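**Notes for the "Might Could" talk, Brudon library, evening session**

Water first, then slides. Talk slower than you think you need to.

Open with the hardware store story. When I first moved down here I asked the man at the counter if he could cut me a key, and he looked it over for a good long while and said, "Well, I might could." I stood there waiting for the rest of the sentence. I thought he was making up his mind between the two words! (Pause here, people usually laugh, and if they don't, just go on to the tomato one.)

## What it is

Explain "might could" plainly. Two helping verbs side by side, where most American English allows only one. It means something close to "I may be able to." Folks here will also say "might would" and "might should," and you'll hear "used to could" from older speakers especially. Say them all out loud, and have the room say them back.

Mention that there's an order to it. "Might could" sounds fine to people who grew up with it, and "could might" sounds strange to most of them. Ask for a show of hands. There's nearly always somebody whose grandmother said it the odd way around, and you should let them tell it, even if it runs long, because those are the best minutes of the whole evening.

## Why people use it

This is the heart of the talk, so don't rush through it like last time.

- It leaves room. "I might could help you Saturday morning" is friendly and makes no promise. *(change Saturday to "move that couch," it gets a better laugh)*
- It softens advice. "You might should call your mother" goes down easier than "you should call your mother," though we all know what's meant.
- My old neighbor's tomatoes. "You might could water those a little less." They were drowning. He was being kind.

Then the notebook. Fiifi Mahama and I have kept a list of sayings and turns of phrase we've overheard since July, and we have roughly 300 slips now, mostly from the diner, the feed store and church suppers. Only 18 are double modals, which surprised us both, as we would have sworn we heard them all day long. Tell them that a box of slips is a hobby and shouldn't be taken for a survey.

Read four of them aloud. Pick from the blue envelope. Do the one about the mule last, and do not try to do the accent. Yoon-hee Yook was very sweet about the accent, but she did mention it twice.

## Where it came from

Keep this part short. Many people who study the subject connect it with Scots and Ulster Scots settlers, and similar forms are still heard in parts of Scotland and northern England. There's some argument over how direct the line is, so say "probably" and mean it.

Thank the library for the coffee, and remind everybody that the slips and pencils are on the table by the door. 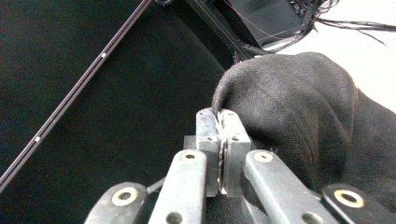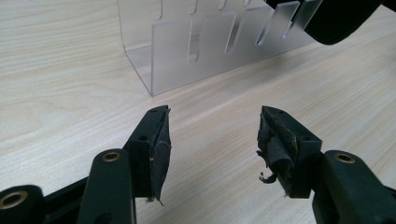
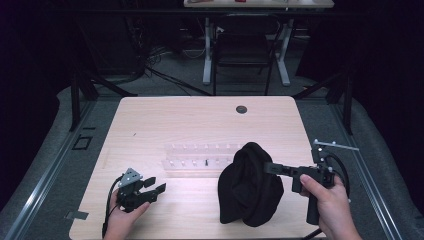 **Is "might could" bad grammar?**

It's a regular part of the way many Southerners talk, and it follows rules of its own. Most people who use it leave it out of formal writing, where "might be able to" is the usual choice.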